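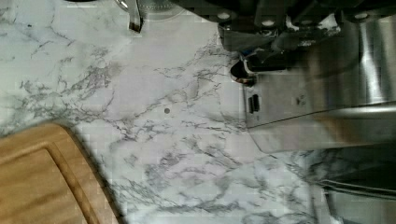 Before we vote on the Sevitz grant I'd like to see the jobs figure explained. The Nonelia kitchen is said to have created 57 jobs since October. I can believe trainees passed through. I find it harder to believe in 57 wages. A wooden board on a marble-patterned worktop is a nice thing to put in front of funders, but it doesn't say who gets paid on a Friday.

On 25/03/2020 the Jugah group wrote:
> The kitchen now supplies 3 day centres and buys all its veg
> from the Dirkemard farm. Every surplus goes back into training.

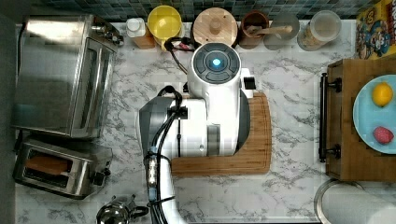 The worktop at Nonelia, from above

All its veg, in March? From one small farm? And "every surplus" means little if there hasn't been one. The accounts I was sent cover 2 months and stop.

Could someone post:

1. Paid posts, with hours, and how long each lasted

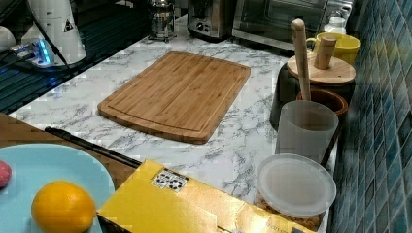

2. What Dirkemard was paid, and what was bought elsewhere

3. Whether the day centres pay full price or the grant covers the gap

I'm not against the scheme. I'd just like it to stand up without us.

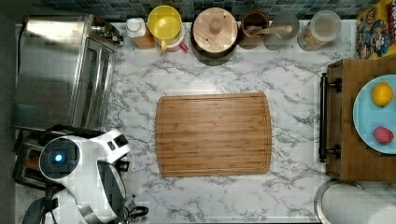 Jugah replied off-list that most of the 57 were placements of three weeks, unpaid apart from fares, and that the farm invoices would follow. I've asked for them to be sent to everyone.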